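Workshop Tips: Bench Rules for a Tube-Handling Arm

These rules apply to any small arm that moves capped tubes between racks on a tabletop. They were written for the Prekdale bench, and they hold for a simulated cell as well as a real one.

Fix the mat before the racks. Square it to nothing but its own marks, then leave it alone. If it shifts, teach every rack position again.

Give each rack one place and one number. Write the number on the base, where a gripped tube will not hide it.

Keep the near end of the table clear. Tools, cups and spare caps belong on a shelf.

Set the travel height 10 mm above the tallest cap in the layout. Check it again each time a rack is swapped.

Run new routines at low speed for the first 7 cycles. After 300 cycles, inspect the finger pads and wipe them down.

Log every dropped or tilted tube by rack number and hole. Rule 206 in the old Horkier binder asked for the time only, which was of little use when tracing a fault.

Do not reach over the mat while the arm is powered.

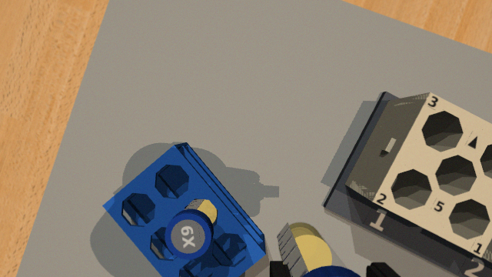 Tube transfer, rendered in simulation.

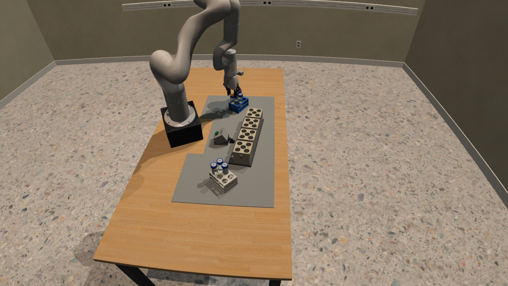
Sigrún Lund writes that 10 mm is too tight for racks of mixed height, and that she would double it until the layout has been measured with a gauge. She also wants the pads wiped at the start of each shift, whatever the cycle count.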